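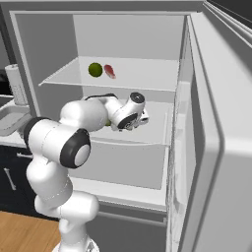

A white robotic arm reaching into an open refrigerator, in a computer-rendered scene.

The Long Winter of Drornden

Most board games about survival end when somebody runs out of food. Drornden starts there. The first card turned over in every session is the Empty Larder, and it stays face up in the middle of the table for the rest of the evening as a reminder of what the players are working against.

Drornden is the second big-box release from Lencho, a small publisher that made its name with the card game Girnell. Girnell could be taught over a cup of coffee and finished before the next one. Drornden asks for a whole Tuesday night, and sometimes part of Wednesday. The box holds 591 pieces, most of them small wooden tokens for grain, peat, wool and salt, and the rulebook suggests sorting them into bowls before anyone sits down. Take that advice.

The setting is a valley cut off by snow. Each player runs one farmstead on the road to Jirby, the market town printed at the top of the board. The pass to Jirby opens only when the weather track allows it, and the weather track is moved by the players themselves. Burn peat to keep your household warm and the track slides toward thaw. Sit in the cold and save your fuel, and the snow stays where it is. Everyone wants the pass open, and everyone would like somebody else to pay for it.

That one idea carries most of the game. On a turn you take three actions from a short list: gather, mend, trade, travel or burn. None of them is hard to understand. The trouble comes from the order. Trading before the weather moves can leave you holding wool that no one needs, and trading after it moves can leave you with no one to trade with, as the roads between farms close too.

The trading rules are the best part of the design. There is no fixed price for anything and no bank to fall back on. If you need salt, you have to ask the person who has it, and they are free to say no. Deals can include promises about later turns, and the rules are clear that promises are not binding. Our group broke very few of them. The farmstead that did break one spent the rest of the game paying double for everything.

Combat is missing entirely, and players coming from Lencho's older customers may wonder where the pressure is. It comes from the ledger. At the end of each month you count what your household has eaten, and any shortfall becomes a debt token. Debt tokens can be paid off in Jirby and nowhere else, so a player who falls behind early is tied to the fate of the pass. In two of our sessions that player ended up burning peat for the whole valley and still finished second, thanks to the goodwill it bought.

The weak spot is the last stretch. Once the weather track reaches May, the pass stays open for good and the game turns into a race to sell. With four players this takes a while, and the talk at the table dries up. A variant in the back of the rulebook ends the game as soon as the first player reaches 200 silver, and we would use it every time. The full score track runs to 2000 for the campaign mode, where totals carry over from one winter to the next, and there the slower ending makes more sense because stock left in your barn still counts for something.

The artwork is restrained, mostly grays and browns with a little red for the farm doors. The board is easy to read from any side. The cards are less successful – the text is small, and the symbols for wool and snow are close enough to cause mistakes in poor light. The player aids help, but there are only three of them in a box made for four.

Setup took us half an hour the first time and less than half that once the bowls were out. Teaching is best done by playing one month with open hands and then starting over. The solo mode replaces the other farmsteads with a deck of neighbors who accept or refuse trades on a card flip. It works well enough to learn the rules, though it loses the bargaining, and the bargaining is why you would buy this game.

Lencho has said an expansion covering the Jirby side of the pass is in development. The board already has a blank strip along its top edge where it would fit.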